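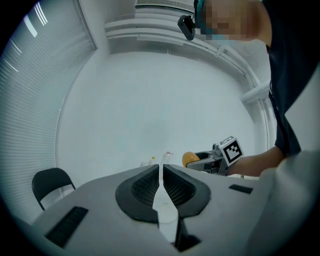
Handheld grippers: soft pads or stiff ones?

gbailly
Right, we've been going back and forth on this for weeks so I'm asking here. We've got two sets of finger pads for the handhelds, the curved black ones with the textured inside and a flatter, stiffer set I printed at Hanwood. I did 15 grabs with each on round things (fruit, a ball, a doorknob that came off in my hand) and I much prefer the curved ones. They wrap a bit, so you can be sloppy with your aim. Anyone sticking with stiff pads, and why?

Under_505
Stiff, every time. Curved pads are lovely on a lemon and hopeless on a credit card. Try picking up a washer with them and get back to me.

albane_b
Depends what you want out of it! I only care about the wrist camera view, and big rounded pads block a good chunk of whatever's between the fingers. By the time you've closed on something small you're looking at two black blobs with a sliver of light down the middle. I ended up tilting my camera 4 degrees, which helped a bit, but then the tips sat too low and I had to redo the calibration. Twice.

gbailly
@albane_b yes, the sliver, I know it well. Did you try a wider lens? Ours is a fisheye and you get the whole room, blinds and all, bent round the edges. I quite like it — you can see the other person's gripper coming in from the side when two of you are working at one table.

albane_b
Had a fisheye, went back. Too few pixels on the bit I care about.

qcourtois
I'd keep the fisheye. Two-person handovers are miserable without it, you lose the other gripper the second it leaves the middle. Also put your tag cube on top of the gripper, if you haven't. We had ours on the side at Vikville and the operator's arm covered it half the time.

Under_505
Tags on top are fine until you turn your wrist over to pour something. Then they're pointing at the floor.

qcourtois
Then don't pour with that hand :)

Under_505
Great, I'll tell my left hand it's been promoted.

thib_pichon
Bit of a side question, how long do the curved pads last? Mine started splitting at the base after 500 closes or so my log says, and I wasn't squeezing hard. The stiff set from December still looks new.

gbailly
No splits here but I haven't done anything like that many. Which end goes, near the screws?

thib_pichon
Yep, right by the screws. I'll try a thicker base and post how it goes.

gbailly
Please do. Off to find a washer for Under_505.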